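Brarnska Adds Hanging and Bedside Formats to Flunano Small-Room Storage Range

Brarnska, a supplier of storage furniture for small apartments and rented rooms, has extended its Flunano range with four new units intended for rooms in which the bed is the main working surface. The additions are a low chest, a tall open shelving unit, a wardrobe-side hanging rail and a shallow tray for packaged goods. All four can be ordered separately or as one set under order code 303.

The range is designed for single rooms where sleeping, eating, dressing and packing take place in the same floor area. In such rooms, small packaged items such as snacks, toiletries and paper goods are often sorted on the bed and then moved to whatever storage is closest. The Flunano layout keeps that storage within reach of the mattress and leaves the floor on the open side clear.

The low chest is built for placement against the head or foot of the bed. Its lid is flat and rated for a static load of 16 kg, so that boxes and bags in daily use can stay on top while bedding or out-of-season clothing is kept inside. The front closes with a single latch. The chest ships assembled and is fitted with felt pads on the underside.

The open shelving unit is 130 cm tall and 303 mm deep. Shelf positions are adjustable in fixed steps, and the lowest compartment is sized for bulk paper rolls and soft packs. The back is left open so that daylight still reaches the room when the unit stands near a window. Wall anchoring is required in all installations, and the fixing kit is supplied.

The hanging rail attaches to the side panel of a standard wardrobe and carries shoulder bags, totes and scarves. It is mounted with through-bolts and must not be used on panels thinner than 16 mm. Heavier bags should be hung nearest the bracket. The rail is not suitable for wardrobe doors.

"The side of a wardrobe is usually the last free vertical surface in a small room, and people hang bags on it whether or not there is a proper fitting," said Kauko Lappalainen, product manager for storage at Brarnska. "We specified the rail first and worked out the rest of the range from there. The chest height followed from the bed, and the tray followed from the chest."

The tray is a shallow open insert for sealed food packets, refills and similar light goods. It fits inside the chest or on any shelf of the open unit. Two trays stack when empty. Brarnska recommends keeping opened food packaging out of the chest, which has no ventilation openings.

Room planning for the launch was carried out by Innes, a layout consultancy based in Berkemside. Innes compared several furniture positions and recommended placing the chest and shelving together at the head of the bed, with hanging storage on the adjoining wardrobe. In that arrangement the bed can be used for sorting and the sorted goods put away without crossing the room.

"Curtains need clearance on both sides of a tall unit, and this is the dimension most often missed," said Syahrul Sopacua, who prepared the layouts at Innes. "We ask for the window to be measured with the curtains drawn back as well as closed."
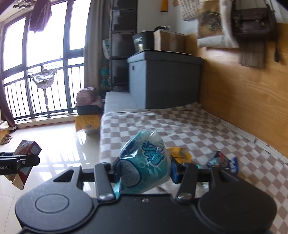 BERKEMSIDE, August 2024

Sorting snack packets on a bed, with a latched chest and tall black shelving at its head and bags hung on the wardrobe side. Room layouts of this type are covered in the Flunano planning sheet, available in print and as a download.

Orders for the chest, shelving unit and tray are open now. The hanging rail will be delivered from March, when the second bracket size is also due. Replacement latches, felt pads and fixing kits are listed as spare parts and can be ordered individually. Assembly instructions are included with each unit and can be requested separately by quoting the order code.

Press contact: Brarnska, Product Information, Berkemside. Measured drawings of all four units are available to trade publications on request.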